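Trenero procura costureiro/a ou modista para o atelier de reparações
Trabalho a tempo parcial, com início em junho

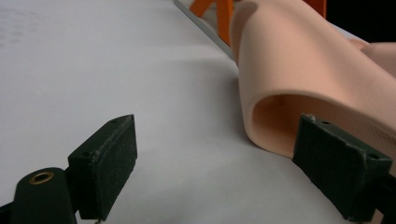 A Trenero é um atelier de arranjos e reparação de roupa com duas lojas abertas ao público e uma sala de trabalho comum, na cave da loja maior. Fazemos bainhas, fechos, forros, ajustes de cintura e ombros, remendos visíveis e invisíveis, e alguma roupa por medida quando o calendário deixa. No ano passado passaram pelas nossas mãos 2.000 peças, quase todas trazidas por clientes do bairro, e a lista de espera para casacos e forros está neste momento maior do que gostaríamos. Por isso abrimos um lugar.

A pessoa que entrar vai trabalhar com a Védís Toft, responsável pela sala, e com o Joonas Lappalainen, que trata da recepção das peças e dos orçamentos. A equipa fica assim com quatro pessoas na costura.

O que vai fazer

Arranjos correntes: bainhas de calças e saias, substituição de fechos, botões, elásticos, apertos e alargamentos.
Substituição de forros em casacos e sobretudos, incluindo o corte do forro novo a partir do antigo.
Remendos em ganga e malha.
Provas com clientes, duas tardes por semana, na loja.
Preenchimento da ficha de cada peça, com o tempo gasto e os materiais usados.

Não fazemos peles nem vestidos de noiva. As peças de cabedal são encaminhadas para a Ojala, e a lavagem a seco para fora também.

O que pedimos

Experiência de pelo menos dois anos em arranjos, em atelier, fábrica ou por conta própria. Quem trabalhou sempre em casa pode e deve candidatar-se, desde que consiga mostrar peças acabadas.
À-vontade com máquina industrial de ponto corrido e com corta-e-cose. Ponto invisível à máquina é uma vantagem — se não souber, aprende cá.
Boa mão para o acabamento manual.
Português suficiente para falar com clientes numa prova e perceber o que querem. Outras línguas ajudam na loja, mas não contam para a selecção.

Não exigimos curso. Se tiver formação em modelação ou alfaiataria, indique a escola e o ano.

Condições

Contrato a termo de um ano, renovável, de 24 horas semanais. O período experimental é o que a lei prevê.
Horário na sala das 9h00 às 15h00, e nas tardes de prova das 13h00 às 19h00. O dia livre é combinado com a Védís no início de cada mês.
O ordenado é fixado por escalão, conforme a experiência, e comunicado por escrito antes da prova prática. Não pagamos à peça.
Subsídio de refeição e desconto de metade do preço nos arranjos de roupa própria.
A sala fecha três semanas em agosto e as férias são marcadas maioritariamente nessa altura. Quem entrar em junho goza nesse período os dias a que já tiver direito, e o resto é acertado connosco caso a caso.

O acesso à sala faz-se por uma escada de 4 degraus e não há elevador. Se isto for um obstáculo, diga-nos: parte do trabalho pode ser feita no piso da loja, onde temos uma segunda máquina.

Como se candidatar

Envie-nos uma carta curta (uma página chega), o currículo e fotografias de três trabalhos seus. Pelo menos uma deve mostrar o avesso da peça. Pode entregar tudo em papel ao balcão de qualquer das lojas, em envelope dirigido a Saimi Kinnunen, ou usar o formulário desta página com a referência 379. Candidaturas sem fotografias não são apreciadas.

Chamamos para prova prática as pessoas que nos pareçam adequadas. A prova dura uma manhã, das 9h30 às 12h30, é paga, e consiste em três tarefas: uma bainha com ponto invisível à mão, um fecho de calças e o corte e montagem de uma manga de forro. Os materiais são nossos. Pode trazer a sua tesoura e o seu dedal.

Depois da prova há uma conversa de meia hora com a Saimi e a Védís. Respondemos a todos os candidatos, também aos que não forem escolhidos, até ao fim do mês em que fizeram a prova. Quem não for chamado recebe resposta antes disso.

Na última vez que abrimos um lugar recebemos 41 candidaturas, e várias ficaram de fora por falta das fotografias ou do contacto. Confirme, por favor, que o seu número de telefone está na carta e no currículo.

Dúvidas sobre o trabalho em si: Védís Toft, na sala, de manhã até às 11h00.
Dúvidas sobre contrato e horários: Saimi Kinnunen, na loja maior, a partir das 14h00.

Os documentos entregues são guardados durante seis meses e depois destruídos. Se quiser as fotografias de volta, escreva o seu nome no verso e passe pela loja a buscá-las.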